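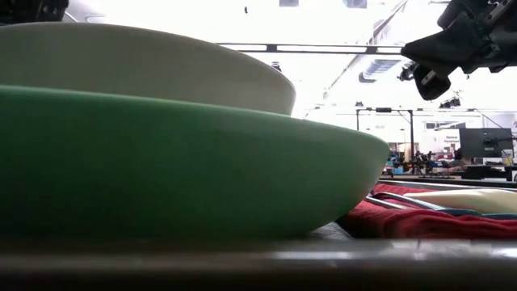
4 mars 2023

Journée hachée. Levée trop tôt, train raté, donc appel avec Hukent prise sur le quai, une oreille bouchée. Ils veulent encore changer le communiqué. Le mot « leader » est revenu dans le titre, je l'avais enlevé deux fois. Bon.

Stotasby : toujours pas de réponse pour la rencontre investisseurs. 973 actionnaires au registre, la plupart dorment. Felicja Wróbel dit qu'il faut leur écrire une vraie lettre, sur papier, signée par le patron. Elle a sans doute raison - mais qui va la rédiger ? Moi, évidement.

Midi sauté. Un café, une moitié de sandwich.

Après-midi sur le dossier Ghanem. Petite valeur, 500 titres échangés hier, autant dire rien. Le directeur financier parle bien, par contre, clair, sans jargon. À mettre devant des analystes avant l'été. Il a peur des questions sur la dette. Préparer 4 réponses courtes, les lui faire répéter à voix haute.

Tutum a renouvellé ! Contrat de deux ans, reçu à 18 h passées. Contente, vraiment. Felicja a appelé exprès, on a ri comme des idiotes.

Reste à faire : relire la version anglaise, facture de Hukent, répondre à maman. Août, penser à bloquer les vacances avant que les semestriels mangent tout.

Mal aux yeux. Je coupe.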